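4.2 Scene resets and grasp planning in simulation 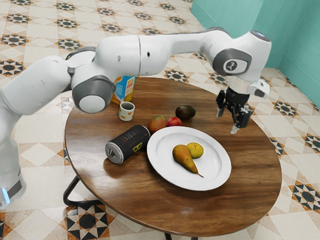 Figure 3. A simulated tabletop layout with the gripper open over the table. Fruit, a plate, a can lying on its side, a juice carton and a small cup share the surface.

One reviewer of the March draft asked why the planner should be given a fresh scene for every trial, when a robot in a real kitchen would have to live with whatever the last attempt left behind. We agree that this matters for use in the home, and we return to it in Section 6. For the results in this section we wanted each failure to be traced to one plan, and carrying a disturbed table over from trial to trial made that very hard to do.

All trials were run in Vitari, our wrapper around the physics engine, with Ondau as the motion planner. At the start of a trial Vitari loads a table, a room and a set of objects, then lets the physics run until every object has come to rest. Only then is the state passed to the planner. In early versions we skipped this step and saw round objects drift by a centimetre or so between planning and grasping – enough to spoil an otherwise sound plan.

Ondau works in two stages. The first proposes grasp poses from a point cloud of the tabletop and throws out any pose where the open fingers would touch a neighbouring object. The second looks for a joint path to each remaining pose, in order of score, and stops at the first one it can reach without collision. The search is given 900 milliseconds per pose. If no pose succeeds within the limit, the trial is recorded as a planning failure and the arm is not moved.

Layouts like the one in Figure 3 test both stages. A piece of fruit on a plate has to be picked up without the fingertips striking the rim, so many low grasps are thrown out at once. A can on its side may be gripped across its width, but it can roll if the fingers close unevenly. Tall objects such as the carton mostly affect the second stage, as they limit the paths the wrist may take.

We ran 2,141 trials over 40 layouts from the Goltcombe set. Planning failures and execution failures were logged separately, along with the full joint path and the contact forces at each finger. The random seed is stored with every trial, so any run can be replayed step by step. We found replay more useful than the summary scores when tuning the collision margin, which was finally set to 2 millimetres for all objects.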